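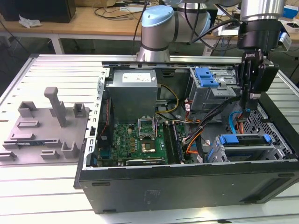

Figure 3. An opened desktop tower lying on its side, with the power supply and the Dell motherboard visible.

4.2 Why the old computer stays in the closet

We had expected, when we first sat down with the Metulholm households, that most of our time would go to phones. Phones are small, they are replaced often, and nearly everybody we met had a drawer with two or three in it. What people wanted to talk about, though, was the old desktop computer, and they wanted to talk about it at some length, usually while leading one of us down a hallway to show us where it was kept. Of the 985 households that returned the long survey, 135 told us they still had a desktop they had not switched on in over a year, and a good many of those added a note in the margin that was longer than any answer we had asked for.

The notes are a pleasure to read, and we have gone back to them more often than our schedule really allowed. The most common worry was about what was still stored on the machine. People spoke of tax papers and old letters, but above all of photographs, and several were unsure whether the pictures had ever been copied anywhere else. One woman had kept the same tower through two moves on the strength of a single folder from her daughter's school years. She had not looked in the folder since the first move and was in no hurry to do so. As she put it to Agata Carbone, she liked knowing where it was.

A second group of answers had to do with the feeling that a thing so large must be worth something to somebody. A desktop has weight, and when the side panel comes off (Figure 3) there is a good deal to look at, far more than most owners remember paying for. Men and women who would drop a dead phone in a bin without a second thought told us they could not do the same with a computer. Some were waiting for a nephew to want it, and one gentleman in Brorkero, whose nephew was by then past forty, was waiting still.

Then there is the plain matter of getting rid of it, which we had perhaps underrated. The drop-off site at Serra is a pleasant place with helpful staff, but it is a long trip without a car, and the people least likely to have one were also the people most likely to have an old desktop. Samuele Ferri, who carried out the interviews in Hikis, found that the mailed leaflet had been kept in many kitchens, often pinned up with some care, and acted on in very few. When collection from the doorstep was tried there in August, the response was much warmer, and we return to it in Section 5.

We should say a word about what these answers can and cannot tell us. The short form went out to 2,498 addresses, and those who chose to go on to the long survey were, we suspect, rather fonder of their belongings than their neighbors. Readers should treat the stories here as a guide to the kinds of reasons people give, and look to Table 2 for how often each was given.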